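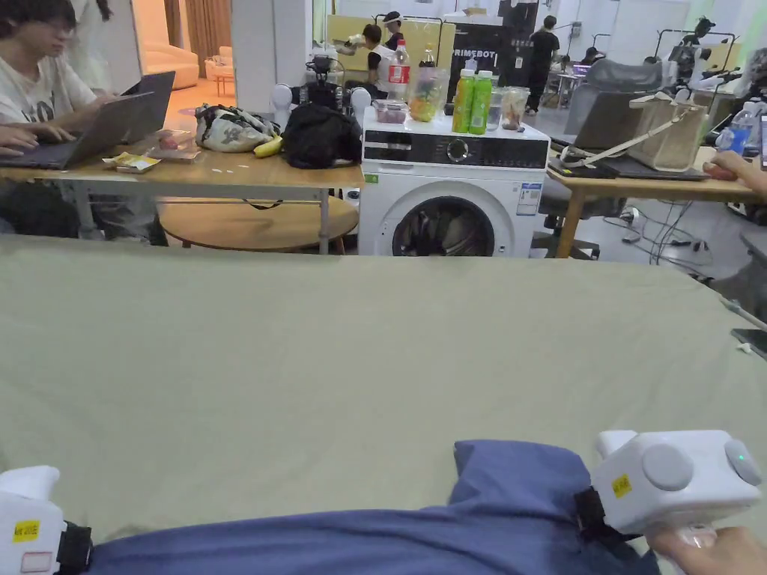

A blue garment on the cloth-covered work surface, with the washing machine beyond.

The Second Life of the Blue Work Jacket

Angeliki Galanis found her first one in a barn in Trullow, hanging on a nail behind a stack of feed sacks. It had 17 patches on it, and she could tell at least four people had done the sewing. One of them was really good. One of them, she says, laughing, was clearly in a hurry.

That jacket now hangs in her front room, and she has been hunting for others ever since. I spent two days driving around with her and came home completely hooked (and with a jacket of my own, a little big in the shoulders).

Old work clothes don't often get saved. Wedding dresses go in boxes with tissue paper. Jackets get worn to the last thread, then cut up for rags. So when a good one does survive, it's full of clues. A faded square on the chest means a notebook lived in that pocket. A worn left cuff and a crisp right one can make you wonder what kind of work the person did all day. Periklis Sfakianakis, who repaired clothes in Drarine for 39 years, can look at an elbow and start guessing at trades. He was happy to admit that he gets plenty of them wrong.

What I loved most was the color. Indigo doesn't fade evenly -- it wears away wherever the cloth rubs or folds, so the creases go pale and the seams stay dark. 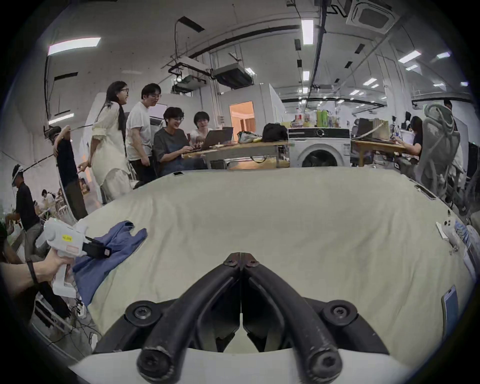
Galanis likes the cloth best at the underarm, where the sun never got to it and the blue is still nearly as deep as the day it was dyed. She turned one sleeve inside out for me in the car, at a red light, and got honked at.

Her rules for washing are simple. Cool water, a little plain soap, inside out, and dry it flat in the shade. She mends with cotton thread and leaves every old patch where it is, even the ugly ones. "If the stitches are holding, they stay," she told me. Sfakianakis disagrees and will happily redo a bad patch, and the two of them argued about it over lunch for the better part of an hour. I had the bean soup and kept out of it!

In December she'll show the best of the jackets at the old Borkowska mill, on plain wooden hangers, low enough that visitors can reach the pockets. She wants people to put their hands in. There's still sawdust in one of them.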